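February, 6:40 p.m.
By Brendan Mulligan

Bag and container trials, continued. Target for the week was to settle how snacks get carried from the pantry shelf to the car, and whether the clear container goes inside the cloth tote or travels by itself. I have been putting this off. The pantry shelf has been a problem since the move, mainly because sealed packages get stacked on their sides and the bottom ones end up as crumbs.

Started with the Skustden shelf inventory. Everything with a stiff package went to the left and everything with a soft one to the right. Soft packages are the ones that matter. They trap a fair amount of air when they are sealed, and the air does most of the protecting, so the worst thing to do is squeeze them flat to make them fit. I used to do exactly that. The Ó Dálaigh crackers from last month were a total loss.

Dimensions next. The container holds 2000 ml by the label it came with, which I take on trust. Volume is a poor guide for this purpose. What decides it is the length of the floor of the container against the length of the package, and whether the rim is wider than the base. Straight walls are better. Tapered ones waste the bottom inch and push the package up and out.

The tote has no structure at all. It stands only if something inside it stands. Put the tall package in first, upright, and the cloth will gather around it and stay open on its own for the next item. Put a flat item in first and the sides fall in, and then one hand is always busy holding the mouth open.

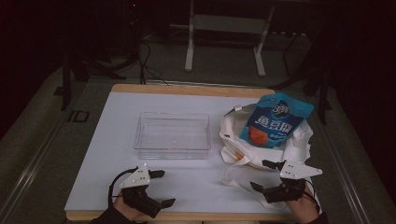 Tote with the blue package upright, clear container still empty.

Noted that the long strap is a nuisance at the loading stage. It slides under whatever is set down next to the bag and then pulls the bag over when that item is moved. Two options considered: tuck it inside before loading, or lay it out on the side away from the container. Tucking costs a few seconds and has to be undone at the door. Laying it out costs nothing but needs a clear surface. I wrote down the second as standard and the first for when the counter is full.

Sequence as it stands tonight:

Open the tote fully and set it down with the mouth facing the person loading.
Strap out to the side.
Tall package in, printed side toward the front.
Container in last, or carried separately if it has fruit in it.
Lift by the strap with a second hand under the base for the first lift only.

The second hand under the base is worth keeping. The stitching where the strap joins is the weak point on these bags. I lost a Vudorari tote at that seam in the fall, with a jar in it, and I would like not to mop up pickles again.

Washing is the other open item. Cotton shrinks in a hot cycle and the strap shrinks at a different rate from the body, so the bag hangs crooked afterward. Cold wash, line dry, no exceptions. I have put 77 °F down as the upper limit for the rinse water, a bit arbitrary, but it is easy to hit with the tap and I can check it with the kitchen thermometer. Anything with color on it gets a separate load until it has been through a couple of washes.

Folding took longer than expected. A soft cloth with a strap attached wants the strap dealt with before anything else. Pull the loop out to its full length, let the cloth settle, then fold the body in thirds and wind the strap around it. If the strap is left for last it ends up as a lump in the middle and the stack leans.

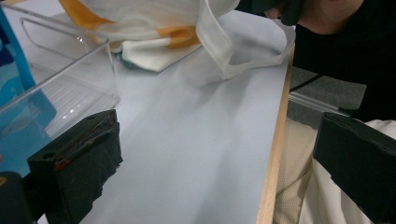
Do the straps need ironing before the bags are put away?
Pulling them straight by hand while damp is enough, and a warm iron is only worth it if the fold lines bother you.

Drawer capacity: six folded bags, laid on edge, with room to get two fingers between them. A seventh fits but then the drawer catches on the rail. I moved the spare one to the hook by the door, which is where it gets used anyway.

Still to do. The Skovow lids do not match any container on the lower shelf, and I suspect they belong to the set that went to my sister's place. Need to ask her before throwing them out. Also need a marker that writes on clear plastic and washes off. The current one does the first and not the second, and the word RICE is now permanent on something that holds raisins.

Stopped at 9. Container rinsed and on the rack, tote back on the hook, strap wound.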